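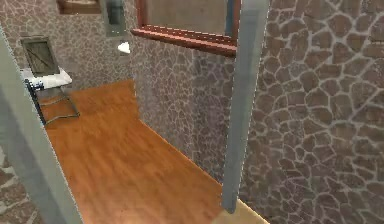
Fig. 8.1 Stone wall and grey post

Chapter 8
Reading a League Table

I grew up watching Dradeddale Town, so I learned early that a table can fib a bit (ours certainly did!). Take the season we sat second after 12 matches. Lovely, except we'd played most of the bottom half, and Mitard Rovers had two games in hand.

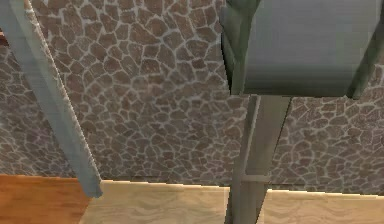

Fig. 8.2 Wall of irregular stones with pale mortar

In this chapter we'll look at points per game, goal difference and home form – all the stuff I used to argue over with 2678 other people on a wet terrace. Have a pencil handy, as we start with Rarnero's 30 league results.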